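Wrinkle-free shirts: worth it or am I paying for chemicals?

Forum: Clothing Care and Laundry
19 replies

hooman_alipour wrote:
OK so I started a new job in May and they want button-ups every day. I own an iron. I hate the iron. My wife bought me 2 of the non-iron shirts from Pornell and they do come out of the dryer looking decent, but they feel kind of like wearing a shower curtain once it gets warm in the office. Meanwhile my plain old cotton ones feel great and look like I slept in a ditch.

Is there some middle ground? I don't want to spend my Saturday ironing five shirts. I'd take "good enough for people who don't look closely."

prairie_suds wrote:
Middle ground is taking them out of the dryer early. I mean EARLY. Ten minutes on low, then pull them while they're still damp, snap them hard a couple times, button the top button and hang them up. The collar will still want a quick press, but the body will be fine under a sweater or jacket.

Also don't stuff the machine. Shirts that can't move around come out with those hard creases that nothing gets rid of.

Touran S. wrote:
Agree on the damp part, disagree on the dryer completely. I haven't machine dried a dress shirt in years. I wash on the gentle cycle with a slower spin, then straight to a wide hanger over the tub. The weight of the water pulls out most of the wrinkles for you. Takes overnight but so what, I'm asleep.

And please please unbutton the cuffs before washing. My brother leaves his buttoned and then wonders why they fray!

gus_in_the_basement wrote:
Overnight?? In my basement that's two days and a mildew smell. Hang drying is great if you live somewhere dry. Some of us don't.

Touran S. wrote:
Then put a fan on it, Gus.

hooman_alipour wrote:
Ha. Well I've got a decent bathroom fan so I might try it. For reference this is the state of things over here, regular cotton:

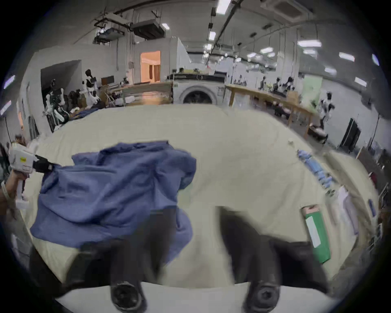 Blue button-up, pre-iron. Send help.

prairie_suds wrote:
Oh I've seen way worse. Those look like the soft kind of wrinkles to me, but it's hard to tell from a photo. Get a spray bottle, mist it till it's evenly damp, and hang it in the bathroom while you shower. Run your hands down the front placket and the sleeves and give everything a tug. If it's still bad after that, then iron.

LinenLarry wrote:
The shower thing is a myth and I will die on this hill. I've tried it in every hotel I've ever stayed in and all I got was a slightly moist wrinkled shirt. Buy a steamer. I have a little Grison I keep on the closet shelf, it heats up while I make coffee and I can do a shirt in 3 minutes. Not crisp like ironing but nobody at my office is checking.

prairie_suds wrote:
Larry did you spray it first or just hang it there? Steam by itself doesn't do much, I'll give you that. The spray bottle is what does the work.

LinenLarry wrote:
Just hung it. Fine. I'm still keeping my steamer.

mrs_okra wrote:
I had a handheld steamer (not Larry's brand) and it spit water all over a silk blouse, so I'm back to the iron for good. I know it's not what the OP wants to hear, but once you get an order down it goes fast. Collar first, then the yoke, cuffs, sleeves, and the front and back last. If you do the body first you just wrinkle it again while you're wrestling the sleeves. I put on a podcast and it's kind of peaceful?

gus_in_the_basement wrote:
Nothing about ironing is peaceful.

On the non-iron question, there's usually a resin finish on the cotton and that's why they feel stiff. It does wear down with washing. Mine got softer after a while, but they also started wrinkling, so pick your poison. Skip the fabric softener on them either way.

Touran S. wrote:
Look at the weave too. I have a couple of oxford cloth ones from Miltalico, no special finish, and they look fine a bit rumpled. Poplin shows every single crease. If you're buying new ones, go oxford and you can be lazier about it.

hooman_alipour wrote:
OK update. Did the slow spin plus hanger plus bathroom fan on one shirt, and dryer on low then snap-and-hang on another. The hanger one had the smoother body but weird little bumps at the shoulders. The dryer one had a better collar somehow. Wore the dryer one today.

Touran S. wrote:
Bumps are from a skinny hanger. I said wide!

hooman_alipour wrote:
You did say wide. Ordering some tonight. Does anybody know if the wooden ones leave marks on damp shirts or should I go with plastic?

mrs_okra wrote:
Plastic for damp ones. I had a cheap stained wood one leave a brown line on a white collar and it never came out.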